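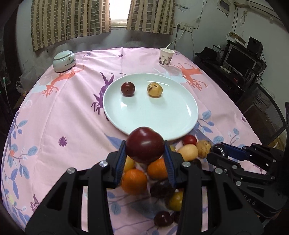 ¿Pueden las máquinas ordenar ya la fruta en una cocina corriente?

Las máquinas pueden hacerlo en condiciones preparadas de antemano, con pocas clases de fruta y alguien cerca que las atienda, pero todavía no con la soltura ni la constancia que se esperan de una persona en su propia casa.

Manipulación doméstica de fruta

La manipulación doméstica de fruta es la rama de la robótica de servicio que se ocupa de coger, clasificar y colocar piezas de fruta en el hogar: pasarlas de la bolsa al frutero, llevarlas al plato, apartar las que se han estropeado. Puede parecer una tarea menuda, y en cierto modo lo es – cualquier niño la hace mientras piensa en otra cosa –, pero reúne en muy poco espacio casi todas las dificultades del trabajo doméstico, y por eso se le ha dedicado más atención de la que uno esperaría al verla nombrada en un índice.

Diferencia con la industria

En los almacenes de confección, las calibradoras llevan décadas separando manzanas y cítricos por peso, tamaño y color. La fruta avanza por una cinta, bajo una luz que no cambia, y suele ser de una sola especie. En una mesa de comedor las piezas se amontonan unas contra otras, la luz entra por donde quiere y una naranja puede tener al lado un tomate pequeño que, visto a medias, pasa por ciruela. Los manteles estampados complican también el reconocimiento, pues las flores y las hojas impresas tienen a veces el mismo tamaño y los mismos colores que aquello que se busca.

El agarre

La mayor parte de los sistemas domésticos emplea pinzas de dos dedos con almohadillas blandas o estriadas. La ciruela madura es una pieza de prueba muy apreciada: tiene la piel lisa, resbala si se aprieta poco y se marca si se aprieta demasiado, y la marca, para disgusto de quien hace el ensayo, puede tardar horas en aparecer. La fruta de la pasión arrugada, en cambio, perdona casi cualquier torpeza. Vira Kobzar propuso en su manual Manos prestadas una distinción que se ha repetido mucho entre fruta «que avisa», la que cede de forma perceptible antes de dañarse, y fruta «que calla», la que conserva buen aspecto aunque por dentro ya esté magullada.
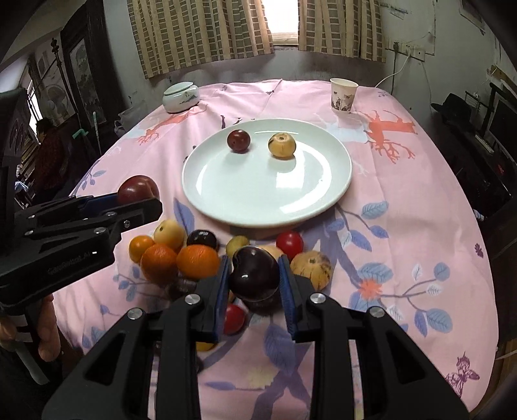
Ciruelas oscuras sujetas con pinzas de almohadillas azules, junto a un plato blanco con dos frutas.

Aprendizaje por demostración

Programar a mano cada movimiento resulta muy laborioso cuando no hay dos montones iguales, de modo que buena parte del trabajo reciente recurre a las demostraciones: una persona realiza la tarea, el recorrido queda registrado y el sistema aprende de muchos ejemplos parecidos. Las pinzas de mano permiten hacerlo en viviendas normales, sin instalar un brazo robótico, y quien las maneja puede sostener una en cada mano. Danylo Sydorenko defendió que las demostraciones hechas por gente sin formación técnica eran las más provechosas, por la sencilla razón de que cada cual coloca la fruta a su manera. Marlina Teoh, con más reservas, advirtió que esa misma variedad deja sin resolver qué se entiende por una mesa bien puesta.

El ensayo de Trernska

Uno de los trabajos más citados en este terreno es el ensayo de Trernska, cuyos resultados se publicaron el 13 de agosto de 2018. La empresa Dovia aportó el brazo y Vevex los sensores de presión de los dedos. El sistema debía trasladar piezas de fruta variada desde un montón hasta un plato. De 509 intentos, 334 terminaron con la pieza en su sitio y sin daño visible. Los informes internos distinguían los fallos de visión de los de agarre, aunque la frontera entre unos y otros fue bastante discutida: cuando dos dedos se cierran un poco al lado de la fruta, no siempre es fácil decir cuál de los dos ha fallado.

Hermenegildo Arriaga revisó más tarde aquellos datos y señaló que las piezas de encima del montón se recogían mucho mejor que las del fondo. Propuso contar como error, además de la caída, el desplazamiento de las piezas vecinas – una naranja que rueda hasta el suelo es, a fin de cuentas, trabajo nuevo para alguien.

Situación y límites

Colocar una pieza suelta y bien visible se considera un problema razonablemente dominado en el laboratorio. Siguen abiertas la retirada de fruta parcialmente oculta, la colocación de varias piezas en un plato pequeño sin que se empujen entre sí y la valoración de la madurez por el tacto. Esta última es quizá la más esquiva, porque una piel moteada puede anunciar tanto una fruta pasada como una fruta en su mejor momento, según la especie.

Véase también

Pinza robótica
Aprendizaje por imitación
Calibradora de fruta
Robótica de servicio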